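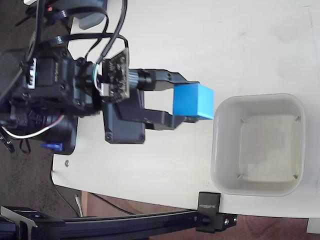 Frequently asked questions: the Tunthorpe mayoral poll

Last updated Jun 30, 2025

We've had a wonderful pile of questions since the poll was announced, at the market stall, by email and shouted across the car park at Lemham. Keep them coming! The answers below cover the ones we hear most. If yours is missing, the contact details are at the bottom.

What is the poll about?

Tunthorpe Shire is asking its voters how the mayor should be chosen. At the moment the councillors elect a mayor from among themselves at the first meeting after a council election. The proposal is to let voters elect the mayor directly, on a separate ballot paper, for the full council term.

The question on the paper reads: "Do you support the Mayor of Tunthorpe Shire being elected directly by the voters of the shire?" You write Yes or No in the box. It really is as short as that.

When is it?

Voting day is 19 August. Polling places open at 8 am and close at 6 pm, and if you're in the queue at 6 pm you'll still get to vote. Early voting opens the week before at the shire office and at the Drarno library.

Who decided to hold it?

The council did, by resolution, after a petition from residents and a round of written submissions. There were 247 submissions in all, and they make terrific reading. Some are one line long. One runs to eleven pages and includes a history of every mayoral vote since the old Drarno and Lemham boards were merged. They're all on the council website under "Have your say", with private addresses taken out.

Is the result binding?

Yes. The council resolved beforehand that it will act on whatever a majority of formal votes says. If Yes wins, the change applies from the next general council election. If No wins, the present method stays and the question can't be put again during the next term.

Who are you, then?

Tunthorpe Votes is a residents' group. We run candidate nights, enrolment stalls and these pages. We don't recommend a Yes or a No, and our members are happily split down the middle (our meetings have been lively lately). We're not part of the council and we don't count anybody's vote.

Enrolment

Am I enrolled?

If you're on the state roll at an address in the shire, you're on the roll for this poll and there's nothing more to do. Check online before you assume, especially if you've moved in the past couple of years. People who shifted from one side of Lemham Road to the other are often still listed in their old ward.

The ward makes no difference to the question you'll be asked, but it does affect which list your name is on, and looking you up takes longer if it's wrong.

I own a business here but live somewhere else. Can I vote?

You may be able to. Non-resident owners and occupiers of rateable property can apply to go on the separate owners' roll. You need to apply for each election or poll, so having been on it last time won't carry you over. The form is at the shire office and takes five minutes or so. A company that owns property has to nominate one person to vote for it.

I turn 18 in August. Do I get a vote?

If your birthday falls on or before voting day, yes, and we'd be thrilled to have you! You can enrol now. The shire has had 3,000 new enrolments since the last council election, a lot of them young people and families in the new streets at Drarno, and for many this will be a first local vote.

Do I have to be an Australian citizen?

For the residents' roll, yes. If you're not a citizen but pay rates, ask the returning officer about the owners' roll, where the rules are a little different.

Is voting compulsory?

For people on the residents' roll it is. If you don't vote you'll get a letter asking why, and a fine may follow if there's no good reason. Being on the owners' roll doesn't make voting compulsory.

Voting

Where can I vote?

There are four polling places on the day:

Shire office, Tunthorpe (step-free, hearing loop)
Karagiannis Hall, Tunthorpe (step-free from the rear lane)
Drarno library (step-free, parking at the door)
Lemham Primary School (two steps at the front, ramp on the oval side)

You can use any of them, whichever ward you live in. Karagiannis Hall is usually the busiest from opening until mid-morning. Lemham does the best cake stall, in the opinion of nearly everyone who has tried all four.

Can I vote by post?

Yes. Anyone on either roll can ask for a postal vote, and you don't have to explain yourself. Apply through the returning officer. Your completed paper has to be in the envelope, with the declaration signed and witnessed, and it needs to be posted by voting day. Country mail being what it is, send it early.

What do I need to bring?

Nothing, for an ordinary vote. You'll be asked your name, your address and whether you've already voted. A pencil is provided, and you're welcome to use your own pen.

What if I make a mistake on the paper?

Take it back to the table before it goes in the box and ask for another. The staff will cancel the first one and hand you a fresh paper. They do this all day long and nobody minds.

Will a tick or a cross count?

A tick will generally be read as Yes. A cross is trouble, as it could be taken either way, and it's likely to be set aside as informal. Write the word. Y and N are fine too.

I need help reading or marking the paper. Who can help me?

You can bring a friend or relative into the booth with you, or ask the polling staff. Large-print papers and magnifiers are at all four places. If you can't get out of the car, staff will bring a paper out to you at the shire office and at Drarno – ring ahead or send someone in to tell them you're there.

Understanding the proposal

How many councillors are there now, and would that change?

There are seven councillors, and the mayor is one of them. Under the proposal there would still be seven people around the table: a mayor elected by the whole shire, and six councillors elected by ward, two each for Tunthorpe, Drarno and Lemham. Tunthorpe ward would go from three councillors to two.

That last bit surprises people, and it's well worth knowing before you vote either way.

Would a directly elected mayor have more power?

Not much more on paper. The mayor would chair meetings, speak for the council and hold a casting vote if the numbers are tied, just as now. The big difference is the length of the job. The mayor is presently chosen for two years at a time, and a directly elected one would serve four.

Could someone stand for both mayor and councillor?

No. A candidate would have to pick one. Some people see this as a good test of commitment, others worry that a strong councillor who loses the mayoral race is gone from council altogether. It's one of the meatiest arguments in the whole debate, and both sides make it well.

How would the mayoral ballot be counted?

Preferentially. You'd number the candidates in the order you like them. If nobody has more than half the first preferences, the candidate with the fewest drops out and those papers go to the next choice marked, and so on until someone passes the halfway mark.

What would it cost?

The council's information booklet has an estimate for the extra ballot paper and the longer count, with the assumptions laid out on the facing page. We'd rather send you there than repeat a number without its footnotes. Printed copies are at the library and the shire office.

Where can I read the arguments on each side?

The booklet carries a Yes case and a No case, each the same length, written by residents and printed without edits by the council. We think both are excellent. Read the one you disagree with first!

Getting involved

Is there a public forum?

There are two, both at 7 pm: one at Karagiannis Hall and one at Lemham Primary School. Dates go up on our noticeboard page as soon as the bookings are confirmed. Each side speaks for ten minutes and then the floor has it. Questions can be handed in on paper if you'd prefer not to stand up with a microphone. There's tea afterwards, and the conversation around the urn is often better than the forum itself.

Can I hand out how-to-vote cards?

Yes, provided the cards carry the name and address of whoever authorised them and you stay outside the six-metre line at the entrance. Material has to be registered with the returning officer first. Leave yourself a few days for that.

Can I put up a sign?

On your own fence, go for it. Signs on power poles, bridges and road reserves will be taken down by the shire, whichever way they lean.

Can I watch the count?

Each side can appoint scrutineers, and we can't recommend it highly enough. You'll stand for hours, you can't touch a single paper, and you'll come home knowing exactly how an election works. Contact the Yes or No campaign directly to put your name down. The first count is done in each polling place on the night, with postal papers added later.

When will we know the result?

The night's figures will be posted on the shire office door and online as each polling place finishes. The result is declared once the postal votes are in and checked, so a close poll may take a week or two.

Contact us

Drop by the Tunthorpe Votes table at the market, leave a note in our box at the Drarno library, or use the form on this site. For anything about your own enrolment or a postal vote that hasn't turned up, please go straight to the returning officer at the shire office.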